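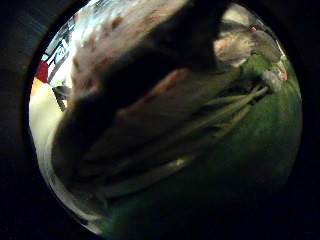
Drying long stalks indoors without them going limp

Forum > Crafts and Materials > Natural fibers

zoltholm_meg
Posts: 29
Dec 30, 2019

I cut a lot of long grass in the fall for coiled baskets and I'm not happy with how it dried. The stalks are pale and a good length but a lot of them bend over when I pick up a bundle by one end. I had them flat on a wire shelf in the laundry room with the door shut. Should I have hung them? I have a second batch coming from a neighbor in January and would like to do it right.

reedandrush
Posts: 3,000

Hang them, heads down, in small bundles. If you can't close your thumb and finger around the bundle it's too big and the middle will mold. A shut laundry room is the worst place in the house for this.

Korura
Posts: 2,050

I disagree about hanging. I dry everything flat on an old sheet and turn it morning and night. Hung stalks pick up a curve where the string is and you end up cutting that part off. Agree about the laundry room though.

reedandrush

Never had a curve worth cutting off. Are you tying with string? Use a rubber band. The stalks shrink and the string lets go of them, so people tie it too tight to start with.

Korura

String, yes. I'll try a rubber band on a few but I still think flat is fine if you turn them.

kastammont_lee
Posts: 19

How green were they when you cut them? I cut mine too early one year and they never got stiff no matter what I did. Pull one out of the bundle and run it between your fingers. If it flattens, it was young.

zoltholm_meg

Just tried that. Most of them flatten near the top and are firm lower down. They were still a bit green when I cut them – I was trying to beat the rain.

kastammont_lee

Then it's mostly the cutting and not the drying. Use the lower part for cores and throw the tops on the compost. You can still make a small basket out of it.

Korura

Don't throw the tops out. Dampen them, wrap them in a towel overnight and they twist into cord. Weak cord, but OK for tying up the next lot.

reedandrush

There's a short section on cutting times in the Jääskeläinen booklet if you can find a copy. It says to wait until the bottom third has lost its color. I go by that and hang for three weeks in the garage.

zoltholm_meg

Thanks. I'll do half the January batch hung with rubber bands and half flat on a sheet, and post back which one I like. Does the garage need to be heated?

reedandrush

Mine isn't. Leave the side door open on dry days.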